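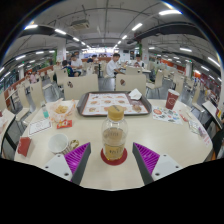

Gripper at a dining hall table, fingers open on either side of the bottle.

Gripper upkeep meeting, Ludberg, April 19, 2021

Minutes of the November meeting approved.

1. Fingers. Purple inserts stay on both sides. The spare set from Stundex is a hair too wide at the base and goes back. Screws on the white plates to be checked before each outing – all three per plate.

2. Pads. Left pad was changed at 1220 cycles. Right pad to be changed at the same count. Wipe both after any table with food on it.

3. Opening. The Kinnunen gauge read 13 mm short of full travel. Stop to be reset and the gap measured again with the Sindley block.

4. Spares. Order of 300 screws agreed. Pads held over until the price is in.

Next meeting after the stop is reset.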